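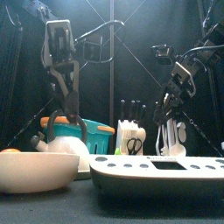 A reader of our September posting wrote in that teaching a robot by remote control is just puppetry with extra paperwork, and that whoever takes the job should ask what the puppet has learned at the end of it. Fair enough. We ask that too, and we don't have a good answer yet.

Home | Projects | Jobs | Contact

Teleoperators wanted, Villthorpe lab, part time

Funden is looking for 2 people to drive a pair of robot arms through kitchen chores by hand controller. You grip, lift, set down, reset, and do it again. The target is 600 usable demonstrations. Past experience says a good share of what you record will get thrown out, and some of that will be our fault.

You should be 18 or over, able to sit still for long stretches, and willing to write "failed" in the log when it failed. Gamers are welcome but don't seem to be any better at this. No robotics degree needed. If you have one, please don't tune anything.

We won't tell you that you're shaping the future of housework. The model trained on the last batch, under the Hashmi project, did fine on the kettle it knew and poorly on every other one.

Pay is $178 per full shift, training shifts included. Apply through the Vadcombe office by 12/15/21 with a short note on any boring job you stuck with.

This site uses cookies. Accept | Manage settings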